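Sunday, September 26, 2021

So the new house rules for hand-held gripper work went live at the Kokville site this week, and I've been reading them on and off for three days (yes, I'm that person). If you collect demonstrations for Wiltier, or you run a station where other people do, you'll want to look at the changes before your next shift, and I'll try to save you some scrolling!

The old document had grown to 128 separate rules. Some were great. Some said the same thing twice in different words, and a couple flat out disagreed with each other, like the pair on whether you could set a gripper down on the table between takes. Ashok Sengar, who's been editing the thing since spring, got it down to 106. I asked him how he picked what to cut and he told me he'd read every rule out loud to someone at a station and asked them when they'd last followed it. If they laughed, it went on the list.

The biggest change is about cables. They used to get one line near the back, "keep cables tidy," and everybody had a different idea of tidy. Now there's a whole page. Slack has to stay on the side the cable comes from, it can't cross the spot where the operator's feet go, and whoever starts the session checks it before picking anything up. There's a pull test too, where you reach to the far corners of the table with both grippers and see if anything tugs. I tried it on Thursday and mine tugged, so okay, fair point.

Next up is the table itself. Objects for a task go out at the start, and anything that isn't part of the task goes back on the shelf. For the bathroom set (mug, toothpaste, toothbrush) the new rules also say to change the starting layout between takes. People were drifting into one comfortable arrangement and staying there all afternoon! I know I was. The Sosedthorpe team went back through a batch of 1,116 takes over the summer and said the mug handle pointed the same way in far too many of them, and that's the complaint that got the layout rule written.

Sleeves are in there as well. Plain and dark, down to the wrist, no dangling bracelets or drawstrings. I'd have liked a word or two about what to do when it's warm in the room, and there isn't one, so I've sent that in as a comment.

What I like most is the stop rule. Any operator can end a take at any point and doesn't have to write up why. Before, you had to fill in a form, and I'm pretty sure people finished bad takes just to skip the form. Now you tap the stop, mark it as dropped, and move on. Supervisors can ask about it at the end of the shift if they see a lot of them, but they can't ask in the middle of one.

Breaks got a little longer too, and there have to be at least 4 in a full shift, written on the board before you start. I thought that one would get a fight from scheduling, but Ashok says it went through on the first read. Holding a gripper at arm's length all morning is hard on the wrists, and I guess enough folks had mentioned it.

A few things are still up in the air. The floor marking section is a draft, with Kokville and Sosedthorpe using tape in slightly different ways, and the Yilma stations aren't covered at all until their setup gets its own appendix. If you work on Yilma, keep using the old document for now, all 128 rules of it (sorry!).

Comments are open through the end of September. Put the rule number at the top of your note and send it to Ashok, and please don't send him a photo of your whole station with "is this OK?" underneath. He's had plenty of those already.

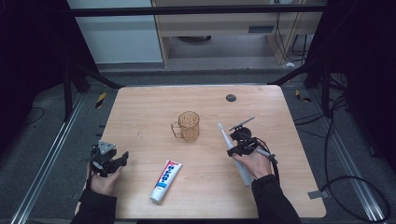
*A two-gripper station with the mug, toothpaste and electric toothbrush on the table.*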